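Unit 4 handout: Fruit after harvest
Clendamwood Extension, Small Growers Course
Revised 8/6/23

Read this before the packing session. Bring your own notes from Unit 3, where we covered picking dates and handling in the field.

## 4.1 Fruit is still alive after picking

A picked fruit keeps breathing. It takes in oxygen, burns sugar, and gives off carbon dioxide, water vapor, and heat. The faster it does this, the sooner it goes soft. Temperature has the biggest effect. As a working rule, the rate doubles or more for every 18°F rise, so an afternoon in a hot truck can use up days of shelf life.

Water loss is the second concern. Fruit is mostly water and starts to look tired once a small share of it is gone. Shriveling at the stem end is usually the first sign.

## 4.2 Two groups

For storage, we sort fruit by how it ripens.

**Climacteric fruit** goes on ripening after it is picked. Starch turns to sugar, the flesh softens, and the fruit makes a burst of ethylene gas. Mangoes, pears, peaches, apples, and bananas belong here.

**Non-climacteric fruit** does not get sweeter once it leaves the plant. Lemons, oranges, grapes, cherries, and strawberries belong here. Pick these when they are ready to eat.

Color is a poor guide to ripeness in many kinds. A mango may be red on one side because that side got more sun. European pears are picked firm and ripened off the tree, and they tend to turn mealy if left to ripen on it.

Mixed displays put both groups side by side. A basket with mangoes, a pear, and a lemon looks good on a market table, but the storage needs of the real fruit are quite different.

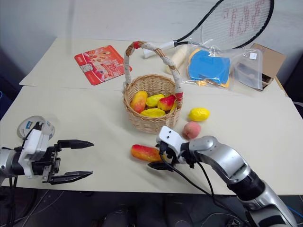
## 4.3 Ethylene in the storage room

Ethylene from one ripe fruit will start ripening in others nearby. In a closed room the gas builds up. Keep these points in mind:

- Store apples and ripe pears away from leafy greens, cucumbers, and carrots. Carrots turn bitter.
- Remove bruised fruit daily. Damaged tissue gives off more ethylene.
- Vent the room when the outside air is cool.
- Propane forklifts also give off ethylene. Park them outside.

## 4.4 Chilling injury

Cold slows ripening, but some fruit is harmed well above freezing. Mature green mangoes held below 50°F for long may show gray skin, pitting, and uneven ripening. Lemons can pit as well. Pears do best near 30°F. Peaches are an odd case: they hold well close to 32°F and turn dry and woolly in the range from 36 to 46°F, where many home refrigerators sit.

## 4.5 Worked problem

The Olent packing shed takes in 1356 pounds of peaches. After sorting and a week of storage, 1010 pounds are sold. Of the rest, 157 pounds were culled at intake.

Total loss: 1356 − 1010 = 346 pounds, or 25.5 percent of intake.
Loss after intake: 346 − 157 = 189 pounds.

For next time, work out the storage loss as a percent of the fruit that went into the room. Show your steps, and list two changes that could bring the figure down.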